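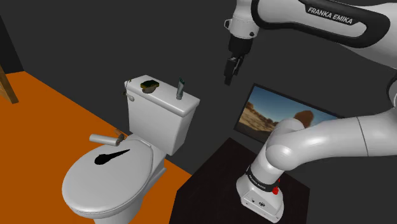

Workshop notebook – arranging table, the tag set

19 Nov 2025, by the Flornham chorus arranging desk

Wet morning, radiators clanking in B flat again, and I have the back room to myself until the basses turn up at seven. I want to get all of this down while it's fresh, because last April I trusted my memory over the winter set and we ended up with two versions of the same bridge going around in people's folders. So this will be long, and I'm sorry in advance to whoever has to read it on a phone.

Where we are: the set has 4 songs. The opener and the closer are finished and printed. The ballad (the one we've been calling "Grivthorpe" because the first draft was written on the train there, and now the name has stuck and I suppose it will end up on the program) is close. The river song is not close, bless it, and most of this entry is about the river song.

The key question

We tried it in F last week and in E flat the week before. In F the tenors were thrilled and everyone else was tired by the second verse. In E flat the basses had a lovely time down in the cellar but the lead line sat in that soft spot where half the section flips into head voice and the other half doesn't, and you could hear the seam every single time. I took it home and sang all the parts through into the recorder in E, which I'd been avoiding for no better reason than that I dislike reading it. It's good! The lead stays on one side of the break for nearly the whole verse, and the one high note lands on an open vowel. I've moved everything to E. Please throw away the F copies. If you have pencil marks you love on the E flat copies, keep them, but write a big "OLD" on the front.

The swipe at bar 32

This is the chord that has eaten my month. The basses hold the root, the lead holds the melody note, and the baritones and tenors slide across from the seventh to the added ninth and then home. On paper it is beautiful. In the room it has been arriving in installments, with the tenors home and dry while the baritones are still looking for their coats.

Things tried so far, in the order we tried them:

- Slowing the whole bar down. It was prettier, but the pulse went and the last line felt like starting over from cold.
- Giving the baritones the short move and the tenors the long one. It was tidier, though the tenors then had to leap for the next phrase and it sounded like a leap.
- Taking the ninth out altogether. Clean as a whistle and a bit dull, like soup without salt.
- Moving both parts on the second beat with a new consonant, so that the "l" of "willow" does the work. I like this one best by a good distance.

The last one is what's in the new copies. The trick is that you close to the "l" on the beat and the pitch changes while you're on it, and then everyone opens to the "oh" together. I'd like us to practice it on its own, very slowly, with just the two moving parts, and then bring the leads in, and only then the basses. If the basses come in first they are so loud and happy that I can't hear what's going wrong upstairs.

Baritones, I know your line reads like a phone number. I went over it again this morning and took out two of the accidentals by respelling them, so it looks friendlier even though it sounds the same. Sing it to yourselves in the car.

Tuning notes

I've been leaning on the Gotex pitch pipe for starting notes, and it's reading a touch sharp at the top end now. It isn't terrible, but if you check yourself against the tuner on your phone and find you disagree with me, that's why. I'll start us from the keyboard until I've had it looked at. In the meantime I've noticed that we lose a good quarter tone over the river song when we stand in rows and much less when we stand in the horseshoe. I've written "horseshoe" at the top of the score and I mean to stick with it, even though it makes the music stands bump into each other.

Also, thirds! The major thirds in the chorus are coming out keyboard-wide, which is natural enough when we've been learning from keyboard tracks. Settle them down a hair and wait for the chord to ring. When it does, please don't smile at each other so much that you stop singing (I do it too).

Learning tracks

New tracks for all four parts are on the shared drive, in the folder named Dursun after the old recorder they used to be made on. Each part comes in two mixes: your part loud with the others underneath, and your part missing so that you can test yourself. The tenor track has a cough in the second verse. It's mine, and I'll re-record it when my voice comes back. The metronome click is panned to the left ear, so if you only wear the right earbud you won't hear it and you'll wonder why it feels floaty.

Copies: the river song is catalog number 774 in our library cabinet, and the masters go back in that folder, please, with the pages in order. I found the last page of the ballad tucked inside a Christmas piece and had a very bad ten minutes.

Still open

The intro. At the moment we have a hummed chord and then the lead comes in alone, and I can't decide if the hum should stop or carry on under the solo. I've written it both ways. Carrying on is warmer – but it hides the words, and the first line is the best line in the song. I want to hear both in the hall with somebody sitting at the very back before I choose.

The breath before the last verse. Basses want it, tenors don't need it. I've put it in brackets for now. If we take it, we take it together and on purpose.

The tag. I have a version that climbs and a version that just sits there glowing. I've copied out the climbing one because it's easier to learn, and I'll bring the other one along once my hand has stopped aching.

Bring pencils, and bring water, as the fountain in the hall is still off.

Last updated: Wednesday evening, after the bass sectional
6 comments · 4 shares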